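Honorato Tenants' Association
3 min read

1/ The Honorato Tenants' Association is sharing its revised guidance on household storage units and basement lockers. It applies to all residents from June and replaces the sheet handed out at move-in.

2/ The building has 347 lockers. Each apartment is assigned one. A second locker may be requested in writing, and requests are handled in the order received. Please do not ask the front desk to hold one for you.

3/ Lockers may not be used for fuel, paint thinner, propane, fireworks, or food of any kind. Pet food is food. Sealed cans are food.

4/ Bicycles belong in the bike room on level 2. A bicycle left in the locker corridor will be tagged, and after the tag expires it will be moved at the owner's cost.

5/ Several residents have asked about moisture. The corridor is ventilated but not heated. Cardboard placed directly on the concrete will take up water over a season. Please use a shelf, a pallet, or a bin with a solid base.

6/ Papers, photographs, and musical instruments should stay upstairs. Ivone Falcão of the building office has a short list of climate-controlled storage companies and will email it on request.

7/ Insurance: the association's policy does not cover locker contents. Your renter's policy may, often with a lower limit than for items kept in the apartment. Ask your insurer for the figure in writing.

8/ Labels should show the apartment number only. Names and phone numbers should not be visible from the corridor. Anselmo Mendonça has blank tags at the office between 9 a.m. and noon.

9/ 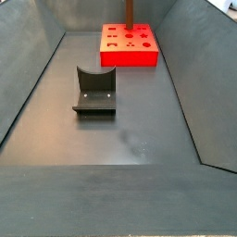

Bins should be chosen for the shelf they will sit on, so please measure first. Shallow, open-topped bins suit tools and hardware that are used often. Sides that slope outward, like the dark gray ones shown, take up more width at the top than at the floor, and the top is the measurement to check. Anything stored for more than a season needs a lid.

10/ Lost locker keys: call extension 2110. Replacement takes two working days. Locks cut without notice to the office will be billed to the apartment.

11/ Comments on the guidance may be sent to Valquíria Leite through the end of June. A Portuguese version is being prepared by Jailson Assunção and will be posted to this account.

Related
Bike room: how to renew your tag
Elevator booking for large deliveries
Recycling room hours for June
Who to call about a leak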